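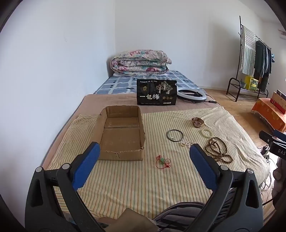
Glória Magalhães says she would have quit the club over the old ticket system, and she came close in February. She had held the same two seats for 9 seasons. When the renewal form arrived, one of them had been moved across the aisle and the price had gone up on both.

Complaints like hers are a large part of why Tirau changed the way it sells season tickets. The club plays second-division soccer in a ground with one covered stand and grass banks on the other three sides. It has never had trouble filling the stand. The banks are another matter, and for years the front office treated them as overflow, sold on the day for cash at two gates.

The new plan was published on 4/17/20. It puts 500 places on the north bank into a season package for the first time, at $80 each for the full home schedule. Holders don't get a numbered spot. They get a gate of their own, entry before the general line opens, and first call on cup tickets. Stand seats stay numbered, and anyone who renewed last season keeps the same seat unless they ask to move.

Danylo Kostiuk runs the ticket office, which is a window beside the club shop and a back room with two desks. He took the job after several years selling group tickets for a hockey team, and he brought some of that thinking with him.

"In hockey you knew in the summer what you had," he says. "Here we were waiting on the weather. If it rained at noon we lost the bank, and then we had food we couldn't sell and stewards standing around."

The math is simple enough. A wet match used to cost the club most of its walk-up sales. With the package, that money is in the account before the first game, and it goes to the things that have to be paid for early -- field work, insurance, the deposit on the team bus.

Seat assignments were the harder job. The old records were kept on paper and then in a spreadsheet that several people had edited in different ways. Families had split up holdings, passed seats to cousins, or paid under one name and sat under another. The club bought a booking system called Kallasico and spent most of the winter matching names to rows. Kostiuk called people himself when the records didn't agree. Magalhães got one of those calls and has both of her seats back, on the same side of the aisle.

Not everyone is pleased. The Trirora end, named for a furniture store that used to advertise there, has no package at all. People who stand there like it for the view down the wing, and they will still have to line up and pay on the day. The club says it wants to see how one bank goes before it commits to another, and the turnstiles at that end need replacing first.

There is also the question of Harasym, the rival club across the river. That match drew 800 people to the banks last season, and some regulars worry that package holders will fill the good spots before anyone else is through the gate. The club's answer is that the north bank will be roped at the halfway line for that game, with package holders on one side and day tickets on the other.

Payment can be made in full or in four parts. The window is open on match days and for two hours each weekday afternoon, and the forms can be left in the mail slot at any time. Refunds for postponed games will be credited to the next season unless a holder asks in writing for a check.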